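Zatov bench check – handling task, arm and hand
Robotics club, spring term
Filled in by: Tímea Kerekes
Second pair of eyes: Ilona Bozsik

I did this one on Tuesday before we let the first years near the table. Same form as always, OK / FIX / N/A, and I've put my comments under each line because last time everybody complained that "FIX" on its own tells you nothing. Fair enough!

1. Stop button within reach of the person at the table
OK
Tried it 3 times, once from each side and once with my eyes shut (Ilona's idea, and a good one). Arm stopped every time. Please don't hang your coat on it.

2. Arm joints, pulleys and wrist ring
OK
No play in the wrist that I could feel. I went over the screws on the ring with the small hex key and one took maybe an eighth of a turn. The strap by the wrist is fine, but check that it isn't catching on anything when the arm swings in close.

3. Fingertips on the hand
FIX
The black tip on the thumb is starting to lift on the inside. It still grips, so I'm not stopping the session for it, but I'd like it re-glued before we go to the Skirnska meet. Spare tips are in the drawer marked Enby.

4. Speed limit set for shared work
OK
It was set to 5 when I got here, which is the solo setting. Down to 4 now. If you're going to have your own hand on the object, it stays at 4 or lower, and I don't care how slow it feels.

5. Objects on the mat safe to handle
OK, with a comment
The power strip is a handling object and nothing else. It does not go in the wall while it's on this mat, ever. Plug stays up on the mat where the whole team can see it, cord coiled beside the strip and not under it. Whoever is steadying the strip keeps their hand at the far end, away from the fingers, and lets go before anyone sends the arm home.

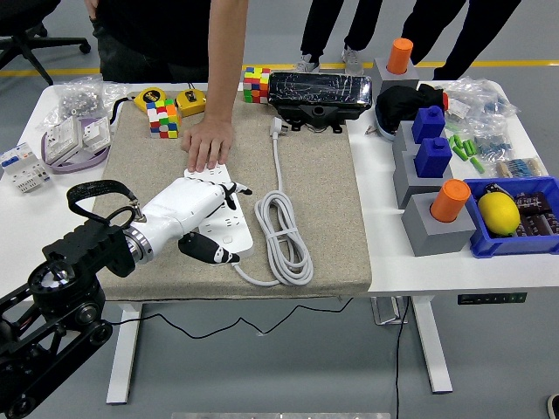 6. Clear space around the mat
FIX
We're building up clutter again. The two tape measures and the cube in front of them are fine where they are, but the wall sockets and that purple cable on the left could go in a box until we need them. I like a bit of empty table on the arm's side – it makes it so much easier to see what the elbow is doing. The gray blocks on the right can stay for the sorting round.

7. Small parts bagged or in a bin
FIX
Resistors mostly OK. The green cylinders are lying loose and I'd like them bagged by the end of the day. Also, the lemon is for the soft grip test, so it's allowed, but could it have its own bin? It's sitting on top of the capacitors and I don't want juice on those if somebody squeezes too hard.

8. Floor and cables
FIX
There's a black cable draped across the floor under the table. I've nearly hooked it with my foot myself. Clip it up along a table leg, we have the clips. Chairs pushed well back before the arm gets power.

9. Table height
OK
Set it before you start and then leave the buttons alone. Moving the table with the arm live means redoing the home position, and that's ten minutes of everybody's life.

10. Clothing and hands
OK
Closed shoes on everyone I checked. Sleeves up or short, rings off, long hair tied back. Yes, you too.

11. Run log open and counter noted
OK
Counter read 2,031 at the start. Write down your own start and end numbers, please, on the Sarkar sheet and not on the back of your hand.

Result: fine to run at the shared speed. Items 6, 7 and 8 to be done the same day, item 3 before Skirnska. Ilona will look at the thumb with me and we'll initial it here once it's glued.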